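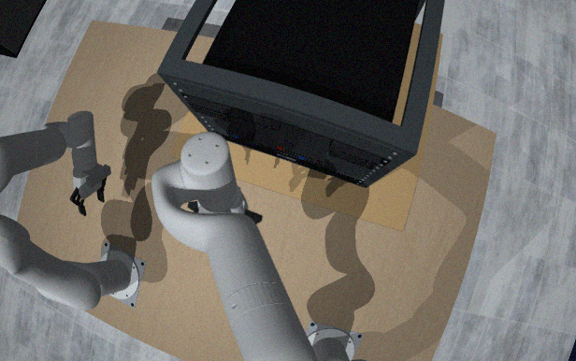

My kitchen floor has seen things since we started solids. Sweet potato, mostly, and one terrible evening with blueberries that I still find evidence of behind the fridge. I've had a few messages asking how I keep up with the high chair mess, and the answer is that I don't, really, but I have picked up some tricks that make it less awful, so I'm putting them all in one place.

First thing, get something under the chair. We went through 2 of those cute splash mats with the foxes on them before I gave up and used an old flannel-backed tablecloth (the plastic kind you take to picnics). It's bigger, it wipes down fast, and when it gets truly gross I hang it over the back fence and hose it. Tape the corners if you have a runner in the house. I have a runner in the house.

Take the straps off! I can't believe how long I went without doing this. Ours unthread from the back of the seat, and I take a picture with my phone before I pull them out so I remember which slot is which. Soak them overnight in a bucket of warm water with a scoop of oxygen cleaner, scrub with an old toothbrush in the morning, rinse, and hang them somewhere with a breeze. Don't put them in the dryer. And check your manual first, some brands don't want you soaking them at all.

For the tray, dried-on oatmeal is the enemy. If you catch it right away it's nothing, but of course you never catch it right away, you're carrying a baby covered in oatmeal to the bathtub. So lay a wet dishcloth flat over the whole tray and leave it there through bath time. By the time everyone's in pajamas it slides right off. Same trick works on the wall, if you can get the cloth to stay up (I hold mine there with my hip while I do bottles, very glamorous).

Orange stains are a different story. Carrots and tomato sauce will tint a white tray no matter how much dish soap you throw at it. My neighbor Lesego Botha told me to put it out in the sun, and I thought she was pulling my leg, but I made a paste of baking soda and water, rubbed it on, rinsed, and left the tray on the back steps for an afternoon. It went from pumpkin to sort of a pale peach. A second afternoon got the rest. In February I had to make do with a windowsill and it took most of a week.

Bibs: rinse cold, never hot, and do it before they go in the hamper. The ones with the food-catcher pocket need to be turned inside out or you'll open the washer to a pocket full of peas. Close the Velcro too. I lost a good sweater that way.

I keep 7 washcloths in a basket by the sink, one for each day, and they're only for faces and hands. When the basket is empty I know it's laundry time, and that's about as organized as I get.

Oh, and if you have a dog, let the dog in first. Just keep grapes, raisins and onions away from him. Ours has never been happier.

Recent Posts
Freezing Baby Food Without Buying More Trays
What's In My Diaper Bag (Summer Version)
Getting Crayon Off a Painted Wall
Toy Rotation for Lazy People
The Great Sock Bin Experiment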